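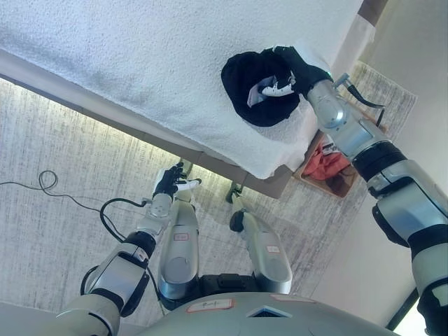 30/06/2022. Kandholm bench notes, draft handling rules for bedroom tasks, rev 2. The section on cable clearance still needs work. Rule as written: any external cable at the wrist or forearm stays outside the grasp envelope through the full reach. With the right hand pressed on the black cloth and the left down at the edge of the bed frame, both arms have a black cable standing out in a loop. The draft gives no limit for loop size. Proposed: measure slack at full extension, log it on the setup sheet, and stop if a loop can reach bedding or frame. Plomel's checklist covers cable condition only, so it does not help.

Contact limits: keep the Tejada wording for soft goods. Press force is logged per hand, never summed. Ticket 2606 stays open until the force log shows which hand made contact first.

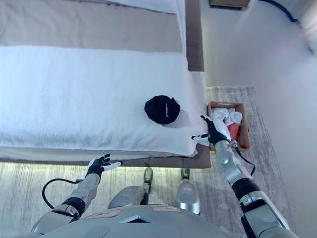 Start pose has to be defined by clearances that a second operator can check. "Hands near the bed" is too vague to audit. A left hand hovering just above the lower edge of the bed and a right hand out toward the basket both pass under the current text, and those are very different starting points for reaching the dark item on the white towel. Drikico's template has 11 fields and none for hand height. Add one per hand – left and right entered separately.

To do: revise the cable clause, add the two fields, recheck the stop wording against the February draft.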